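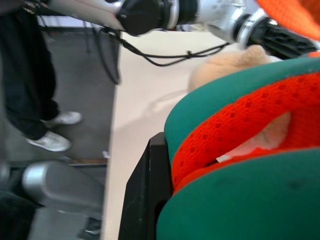 R. Pell
Workshop technician, soft goods

Thursday, started after lunch

Back on the green padded piece from Lurkari, the one with the thick rounded rim. Cover fabric is the smooth teal-green from Istesetti, second roll. Want to settle the rim filling before we order any more of it.

Wiped the white table down first and left it to dry. There was chalk on it from the morning's cutting and it marks this fabric badly. Must stop using the same table for both.

Rim. Pressed by hand all the way round, then left a flat weight on one place for 30 minutes and checked how it came back. Slight dip left when the weight came off, gone by the time I had made tea. The old filling kept its dip overnight, so this is better. Repeated next to the seam join and got a slower recovery there. I think the filling is thinner at the join - will open it up and look, but not until the other checks are done.

Weighed the offcut bag while I was at it: 131 g. Writing it here as last time it went on a scrap of paper and was thrown out.

Seams. Pulled at 3 places with the spring hook. Two fine, one showing the needle holes a bit. Could be the stitch length. Lumenta's note asks for a shorter stitch on curved parts and I am not sure we changed it after the last batch. Machine settings are in the Atik folder, check before blaming the thread.

Fabric. Rubbed with a damp white cloth, no colour came off. Rubbed with a cloth and washing-up liquid, a very faint green on the cloth. Rinsed, did it again, nothing. Probably loose dye from the roll, would still like to wash a spare piece before saying so to anyone.

Floor needs a sweep on the cutting side, bits of thread get everywhere and stick to the covers.

To do
- open the seam at the join, compare filling with the far side
- stitch length, see Atik folder
- wash test on a spare piece, 2 cycles
- ask Istesetti if both rolls came from the same dye lot
- separate cloth for the chalk

Stopped at ten past five. Weight is back on the shelf by the door.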